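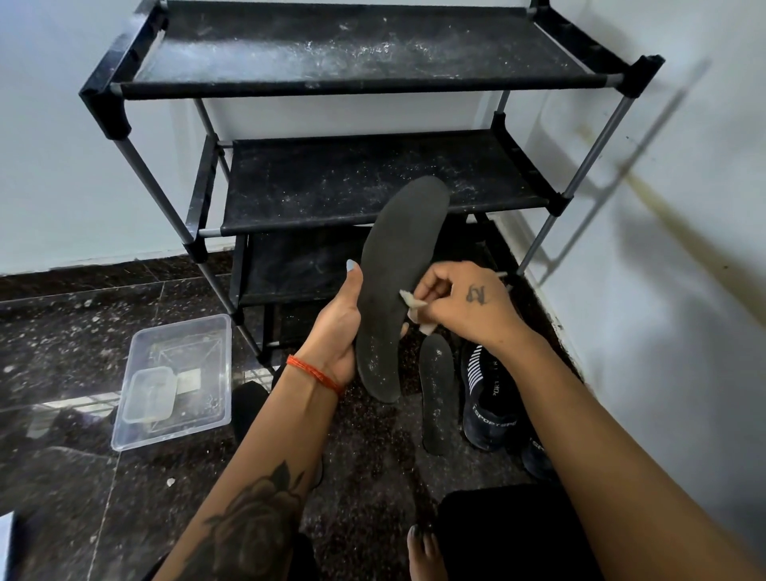 Plolard three-tier shoe rack, black fabric on grey metal poles

The Plolard is a freestanding open rack for entryways, laundries and bedroom corners. It consists of grey metal poles, black plastic corner connectors and three black fabric shelves stretched between the poles. No wall fixing is supplied or required on a level floor. The rack ships flat and is assembled by hand.

Construction

The poles push into moulded sockets in the corner connectors. Each fabric shelf has a sewn sleeve along both long sides. The horizontal poles pass through the sleeves before the connectors are fitted, and the fabric is under tension once the tier is closed. A shelf that sags after assembly usually has one pole short of the bottom of its socket. Remove the tier, reseat the pole and refit.

Assembly

Build the lowest tier first, on a flat surface. Fit the uprights, then the middle shelf, then the top. Press the connectors home with the palm. Do not use a steel hammer on the plastic. A rubber mallet is acceptable.

Assembly time is under 20 minutes for one person.

Load

Distribute shoes evenly along each shelf. Heavy work boots go on the lowest tier. The fabric is not rated for tools, paint tins or potted plants, and the rack must not be used as a step or a seat.

Placement

The legs stand directly on the floor and suit tile, stone, timber and vinyl. On polished tile, fit the self-adhesive felt pads sold separately under the Ultthorpe name. In a corner, leave a gap at both walls for air movement and so that the fabric does not rub the paint. Check the wall behind for staining or damp before loading the shelves, and move the rack if any is found.

Cleaning

Black fabric shows lint, plaster dust and dried grit readily, and the top shelf collects the most. The following routine applies:

Take all shoes off the rack and knock them out outdoors.
Pull out removable insoles. Brush both faces with a dry, soft brush, working from the toe to the heel, where dust tends to pack into the texture. Air them standing up, away from direct sun.
Vacuum the shelves from the top down with an upholstery nozzle on low suction.
Wipe the poles and connectors with a damp cloth and dry them.
Sweep or vacuum the floor under the rack last.

For marks that remain, sponge the fabric with lukewarm water and a neutral detergent. Bleach will discolour the shelves. Do not machine wash or tumble dry. Leave the fabric on the poles while it dries to hold its shape.

Spare parts

Fabric shelves, poles and corner connectors are stocked individually. Quote the tier (top, middle or lowest) when ordering fabric. Connectors are sold in packs of 2. Parts for the earlier Teixeira rack are not interchangeable, as the pole diameter differs.

Parts enquiries: Luana Bragança
Trade and bulk orders: Rosimeire Rangel

Page revised 26 April 2023

Related items

Ultthorpe felt floor pads
Plolard replacement fabric shelf, black
Plolard corner connectors, pack of 2
Sternov boot tray
Sternov soft shoe brush
Teixeira rack spare poles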